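Scuff marks above the skirting board, and clothes that live on the sofa
Posted in Home & Decorating by Celina Borkowska, 3/27/18

Hi all, two problems in one corner of our living room, so I'm putting them in the same post. I hope that's allowed!

We moved into the flat in October and the landlord had painted everything white before we got the keys. It looked lovely for a week or so. The wall by the sofa has picked up grey marks down low, I think from us shoving the furniture about when we couldn't decide where it should go. I've had a go at one of them with a damp cloth and I'm scared of making a shiny patch, which is what I did in the last place and we lost part of the deposit over it.

The other problem is laundry. Everything that comes off anybody's body gets dropped on the sofa and stays there until I crack.

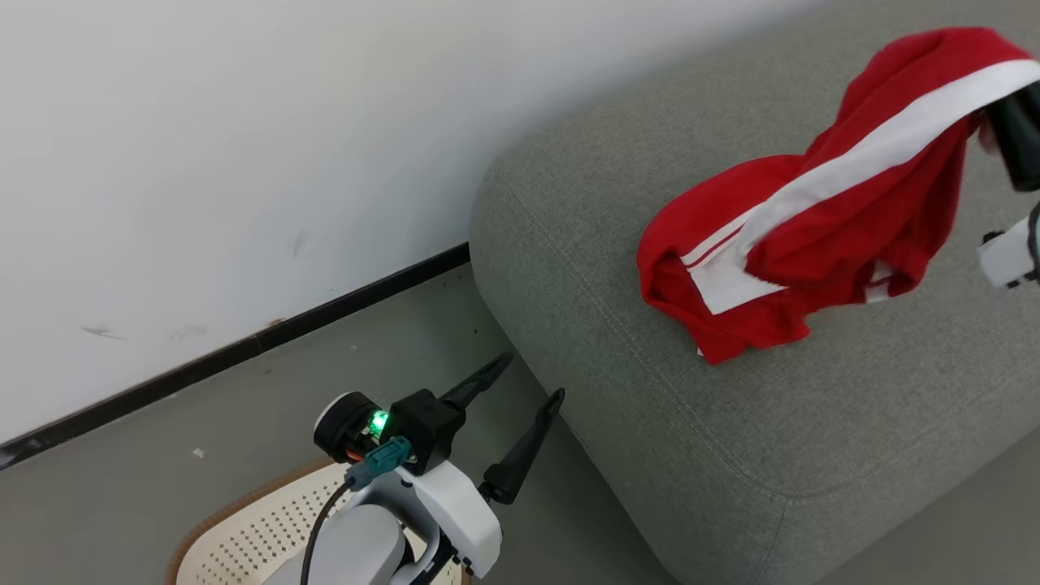 The usual state of affairs: red clothing on the sofa, grey marks on the wall behind.

I did buy a basket to go next to the sofa, but it's been migrating round the room and I suspect it's adding to the scuffs. So — what takes the marks off matt paint without ruining it, and where would you put the basket? I don't want to repaint the whole wall if I can help it. Floor is grey and fairly forgiving, I'm not worried about that.

Kofi Boateng
Try a magic sponge thing from the supermarket. Works on mine. As for the clothes, good luck, we have teenagers.

Adom Mensah
I'd be a bit careful with the sponge, Celina. They're a very fine abrasive and on cheap matt they'll polish the paint, so you swap a grey mark for a shiny one. I did 3 years of end-of-tenancy cleaning and the order I always went in was a dry white rubber first (a proper school one, clean), then a soft cloth with warm water and one drop of washing-up liquid, wrung out till it's hardly damp, then leave it overnight before you decide whether it's worked. Go at the mark itself and don't rub a big circle round it.

You want to sort your marks into two kinds before you start, as they don't all come off.
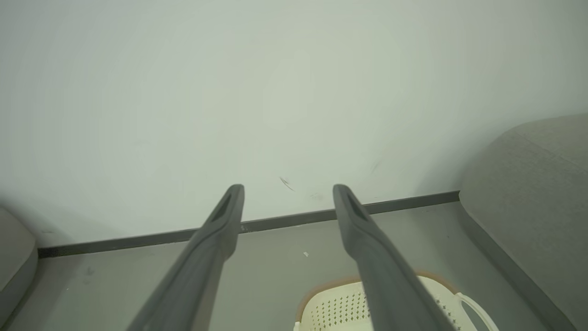
Two different marks on the same bit of wall: a short thin dark one, and a softer smudge to the right of it.

The soft smudgy sort is often just something that's rubbed off on the paint, and the rubber will usually lift a good bit of it. The thin dark sort can be a scratch, and if your fingernail catches in it then no amount of cleaning is going to help. Fill it with the tiniest smear of fine filler, sand when dry, and touch in with a small brush. Ask the landlord which white it is. There are more whites than you'd believe and the wrong one will show up worse than the scuff did.

While you're down there, have a look at the skirting too.

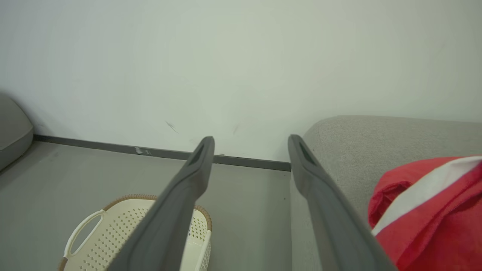 I'd do any chipped bits on the same afternoon, once the wall is finished. Wipe it down, rub the loose flakes back with fine paper, and put two thin coats on with masking tape along the top edge. Satin is more forgiving than gloss for this. I had a sample pot of Rivik dark grey left over from my hallway and it was more than enough — you don't need a full tin for a few chips. Keep the sofa pulled out until the next day or you'll be doing it all over again.

Kourosh Ghaffari
Adom has the wall covered so I'll just do the basket bit, as we had exactly this argument in our house. Ours went in the bedroom, then the bathroom, and both times the clothes carried on landing on the sofa. What cured it (mostly!) was giving up and putting the basket right where people get undressed after football, on the open floor in front of the sofa and a bit away from the wall.

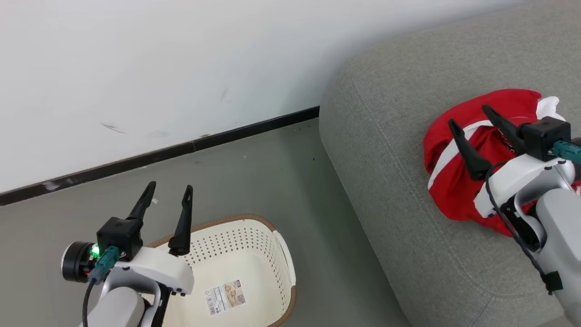 Plastic basket on the floor by the sofa, empty for once.

Go for one without a lid, because a lid is one job too many for my lot. If yours slides, stick some felt pads underneath, and a strip of the same felt on the back feet of the sofa wouldn't hurt if it has feet. I got a pack of 60 from Plostton and I'm still using them up. And peel the label out of the bottom before it's been through a few damp towels, it goes to mush and sticks to things. Ask me how I know.

Celina Borkowska
Thank you both, and Kofi! Rubber first then, and I'll message the landlord tonight about the paint.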